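Monday, late

Three people sent me the Candero clip before lunch. Same eleven seconds every time, same caption in capitals: LEAKED. Leaked by whom? The account that put it up has a flag and a number for a name and had posted nothing else since February. By two o'clock it was "confirmed," and as far as I can tell the confirming was done by other accounts quoting the first one.

So, for my own benefit, what I know. Councilwoman Candero is in a hallway. She says "they don't need to know that." Someone laughs. Then it stops. Who "they" are, I have no idea. The voters? The caterers? The reply threads are sure it's the Molterent contract, and maybe it is, I never liked that contract. But I'd like to hear second twelve.

Lurdes Tavares called at four, very worked up. She says the Figueroa campaign had the whole recording last week and trimmed it. How does she know? She read it. Where? Long pause. I voted for Figueroa and I wouldn't put it past him, but a long pause isn't a source. She said I was being difficult. Probably so.

Then the poll. 70 percent of residents "want answers." Answers to what, it doesn't say. I went down to the small print and the sample was 100 people who had clicked on a link under the clip. I'm surprised they only got 70.

The Karkard, which I still pay for, God knows why, ran it tonight as "questions swirl." They swirl because you keep stirring. Two paragraphs on the clip, one on the reaction to the clip, and a line saying her office didn't respond by press time, without giving the hour they asked. 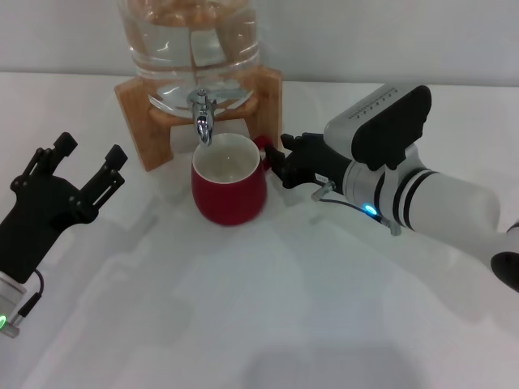 Vol. 3, No. 2

Started a new page after supper. Red mug, water, no more coffee at this hour. Checked once more and the original post is gone. Half the replies say she had it pulled, the other half say that proves it was fake. Deleted is deleted, it doesn't prove either one to me.

Council meets this week. I'll go and sit in the back and write down what she says, all of it, with the boring parts left in. Told Lurdes she could come if she leaves her phone in the car. She's thinking it over.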